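¿Cómo se sabe la historia de un pueblo que casi no dejó papeles?

Cuando mi abuela Vesela quería contarnos algo importante, primero nos hacía sentar a todos en el suelo de la cocina y después esperaba, esperaba muchísimo, hasta que se callaba el último primo. Así aprendió ella las historias de Fajardo, el valle donde nació, y así las había aprendido su madre, mucho antes de que allí hubiera escuela. A esa manera de guardar el pasado se le llama historia oral.

Los historiadores también la usan. Noelia Zabala subió al valle un mes de febrero con una grabadora y 2 cuadernos, y fue llamando de puerta en puerta para preguntar por los abuelos de los abuelos. ¡Volvió con hasta 300 relatos! Unos hablaban de pastores, otros de bodas, y muchos de una larga nevada que obligó a las familias a marcharse al otro lado de la montaña.

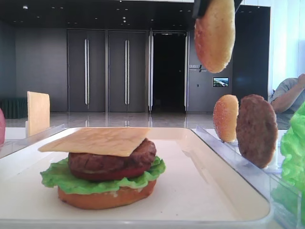 Los arqueólogos trabajan de otro modo, porque ellos le preguntan a la tierra. Con los años, el suelo se va acumulando en capas, una encima de otra. Piensa en una hamburguesa a medio montar: abajo el pan, luego la lechuga, el tomate, la carne y, arriba del todo, el queso. El pan se puso primero y el queso, el último. Pues en una excavación suele pasar lo mismo, y lo que aparece más abajo casi siempre es lo más antiguo (¡aunque a veces un conejo hace su madriguera y lo revuelve todo!).

En Fajardo encontraron un hogar de piedra con ceniza, justo donde los relatos situaban la primera aldea. Mi abuela, cuando se lo contamos, pidió que le leyéramos la noticia otra vez, más despacio.

Utilizamos cookies propias y de terceros para mejorar tu visita. Aceptar | Rechazar | Configurar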